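Lost property goes on the block in Niltmont

Thu 20 July – The Niltmont bus depot will sell off its unclaimed lost property this week, all 3,148 pieces of it, and anyone who has been missing a single glove since January is warmly invited to buy it back.

The sale is being run by Comero, the secondhand shop on Chávez Street, which won the job by being the only one to ask for it. Umbrellas and phone chargers will be sold by the bundle. Everything else goes into the mixed bins, at $2 an item, with no digging before the doors open.

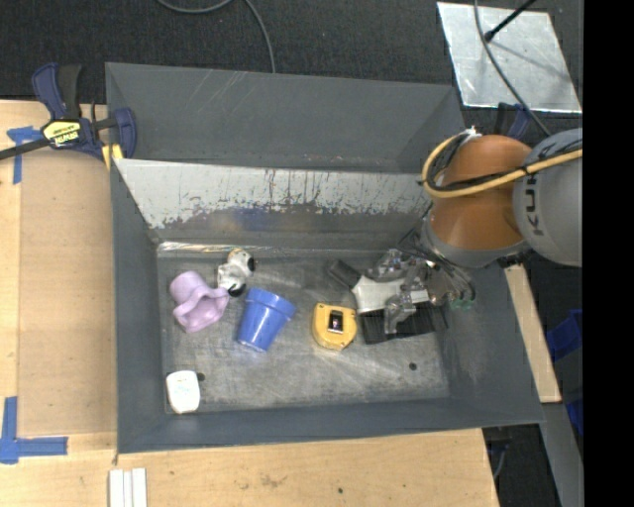
The mixed bins have their fans. "People walk past a perfectly good coat to get to a tape measure," said Mieke Van Leeuwen, who is pricing the sale for Comero. She has given up sorting toys from housewares, so a small black-and-white animal may well share its quarters with a blue cup, and both cost the same.

Last year's sale brought in $2,000, most of it from umbrellas, on what was by all accounts a sunny day. The depot spent the money on a new shelter at the Pisinora stop, where riders have already left several more umbrellas.

Milagros Ríos, who answers the depot's lost property line, said owners can still claim their things until 5 p.m. the day before the sale. A description is required. "Black, folds up" will not be enough.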